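Collecting demonstrations in the simulated kitchen

Applies to the Ludstead task set. Set-up of the teleoperation client is covered on the Jakcombe page.

1. Set the counter layout

Load the kitchen and select the counter-appliance group. The layout file fixes the cooktop and cabinets. Appliances on the benchtop are drawn from the asset pool, and their positions are jittered at each reset. Leave the jitter at its default. If the arm starts in contact with an appliance, reset; do not drive it clear and keep the recording.

2. Choose viewpoints

Each episode is rendered from 2 fixed cameras behind the arm, plus the wrist camera. Check both fixed views before recording. The forearm will occlude part of the counter in most poses, and this is acceptable provided the gripper stays visible in at least one view. 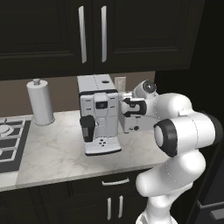
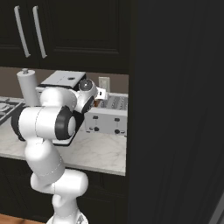 3. Record

Start the recorder before the first arm command. Approach at a steady speed and pause briefly before closing the fingers. Operators who correct in small jerks produce action labels the policy will reproduce, so if you overshoot, back off in one smooth motion and try again. One recovery per episode is allowed.

Stop recording once the success flag has held for 30 frames. Longer tails teach the policy to idle.

4. Label and filter

Enter the instruction as a plain sentence naming the appliance and the action. Use the colour only where two appliances of the same type are present. Run the Wróbel filter over the batch; it discards episodes with joint-limit hits or dropped frames. Replay anything it marks as borderline at 4 times normal speed before deciding.

5. Expand

Pass the filtered set to Ernitz, which re-poses the object-centred segments in new layouts and replays them. Expect about 3,000 usable episodes from a full batch of seeds. Failed replays go to a separate directory and should not be merged, even where the final state looks correct.

Keep the seed number in the metadata. Without it, an episode cannot be re-rendered when the textures are changed.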